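Wai-kit Kwan
A thread on my earbud problem, because a few of you asked after I complained about it in December 🧵

1/ So our household somehow owns 4 sets of AirPods. All white. All the same. Every morning at 7:40 somebody is yelling up the stairs that somebody else has their left one, and somebody usually does!

2/ I tried stickers on the cases first. They peeled off in pockets within a week (the little Divholm dot ones, cute but no). Then I tried one big bowl by the door, and that was worse, everything just sank under the keys and receipts.

3/ New plan is color. Cases go in a yellow bin with low sides and an open front, so you can reach straight in. Loose buds go in two shallow trays pushed up against each other, light blue behind, red in front. Blue is "needs cleaning," red is "cleaned, go find your case." 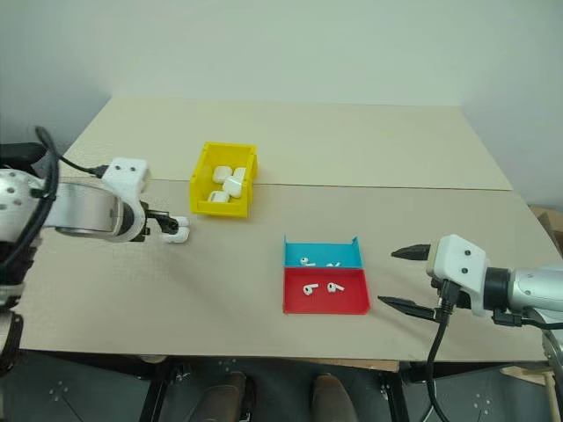 4/ Cleaning day! I do the buds with a dry cotton swab and a soft old toothbrush, mesh side facing down so the crud falls out and doesn't go further in. The cases get a wipe with a barely damp cloth. I leave the lids open a while before anything goes back.

5/ Pairing them up again is the slow part. I put two buds in a case, open it next to a phone and see whose name comes up. If it's the wrong one, swap and try again. Cheng did this in 9 minutes, I am nowhere near that (yet).

6/ Someone asked where the trays are from. Drestuvby, the kitchen drawer section, way in the back. The yellow bin I already had from my old screws-and-bolts phase.

7/ Next up is charging cables, pray for me. Send me your cable setups, especially if you have kids!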